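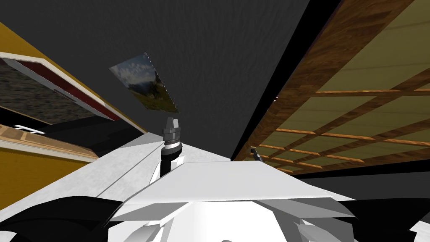 Vue simulée, bras dressé et pince pointée vers le plafond.

4. Premier réglage de la caméra de tête dans le simulateur Plisside

Vous avez installé le logiciel, votre licence est reconnue, et votre robot Deneck est chargé dans sa pièce virtuelle : le plus long est derrière vous ! Prenez tout de même un moment pour cette section, même si vous connaissez déjà nos versions précédentes. Un point de vue bien réglé dès le départ vous épargnera bien des allers-retours au moment de lancer vos premiers exercices de saisie.

Au chargement, il arrive que la caméra regarde franchement vers le haut. On voit alors surtout le plafond, un tableau accroché tout de travers dans la perspective et la pince au milieu de tout cela. Le robot se porte très bien, c'est seulement l'inclinaison de départ qui demande à être reprise.

4.1 Redresser la vue

1. Mettez la simulation en pause avec le bouton du bandeau supérieur.

2. Ouvrez le panneau Segura (c'est le nom que nous donnons au gestionnaire de caméras) et choisissez « Tête » dans la liste.

3. Faites glisser doucement le curseur d'inclinaison vers le bas. Allez-y par petites touches, l'image met parfois un instant à suivre sur les ordinateurs un peu anciens.

4. Arrêtez-vous lorsque le plan de travail occupe la moitié inférieure de la vue et que les deux pinces restent visibles.

5. Enregistrez la position sous un nom qui vous parle. Si vous partagez le poste avec des collègues, ajoutez vos initiales, vous nous remercierez plus tard.

Note : les murs, les boiseries et les cadres de la pièce servent de repères visuels. Vous pouvez changer leurs couleurs et leurs textures dans l'onglet « Décor » sans toucher aux réglages du robot.

4.2 Ramener les bras en position de repos

1. Toujours en pause, sélectionnez le bras à replacer. Son nom s'affiche en bas du panneau.

2. Cliquez sur « Repos », puis relancez la simulation.

3. Attendez la fin du mouvement avant de passer à l'autre bras. Comptez environ 3 secondes par bras à la vitesse d'usine.

4. Si la pince demeure pointée vers le haut, ouvrez « Articulations », remettez le poignet à zéro et recommencez à l'étape 2.

Attention : ne modifiez jamais les limites articulaires pendant que la simulation tourne. Le bras pourrait traverser un meuble virtuel et la session serait à recharger, avec la perte des essais non enregistrés.

Attention : si un robot réel est relié au poste, coupez la liaison dans le menu Starora avant toute manipulation des bras, et vérifiez que le voyant de liaison est bien éteint à l'écran.

4.3 Si quelque chose résiste

La vue revient à son inclinaison d'origine : la position n'a pas été enregistrée, reprenez le point 4.1 à l'étape 5.

L'image saccade : réduisez la qualité des textures à 2 dans l'onglet « Affichage ».

Le message 1997 apparaît : le fichier de décor est introuvable. Réinstallez la pièce depuis la bibliothèque, vos réglages de caméra seront conservés.

Pour tout le reste, écrivez à Yolanda Lozano ou à Benito Ibarra, au service d'assistance, en joignant le journal de session. Ils répondent volontiers aux questions de débutants, alors n'hésitez surtout pas !

Section révisée le 01/03/2026. Suite du guide : 5. Votre premier exercice de saisie.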